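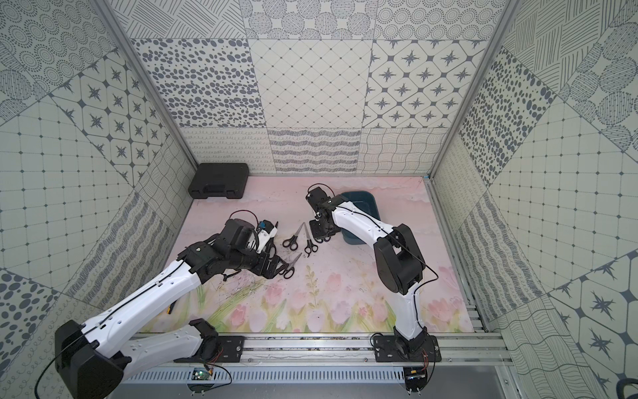

Figure 1. The two-arm cell with three pairs of scissors on the mat.

3. Equipment and Budget
Our group was given $1,394 for the Droddale sorting cell, to cover everything except the arms and the rail, which the lab already owned. Flora Skinner kept the parts list and I placed the orders.

The first draft of the list had 19 items. We cut it to 13 after comparing quotes from Flelard and Kurkach. Flelard was cheaper on servos but charged more for shipping, so we bought servos from Kurkach – two spares per arm – and cable and brackets from Flelard. Patterned wall tiles and the printed floor mat came out of the same budget. Scissors and a bin were the cheapest lines on the list.

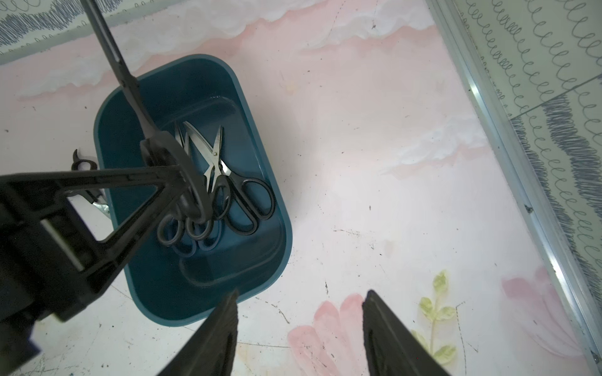 Figure 2. Wrist camera view of the teal tray, with the other arm's gripper at a pair of scissors.

3.1 Planned purchases
For next term we want to replace the gripper fingers first. Moussa sells a softer set, and the lead time is about 3 weeks. The order has to be in before the end of December to arrive for the next round of trials.

Second on the list is a cover for the two circuit boards by the rail. They sit in the open, with loose leads. We have not priced this yet – a printed cover may be enough.

A second mat is optional. The current one has scratches and specks but can still be used.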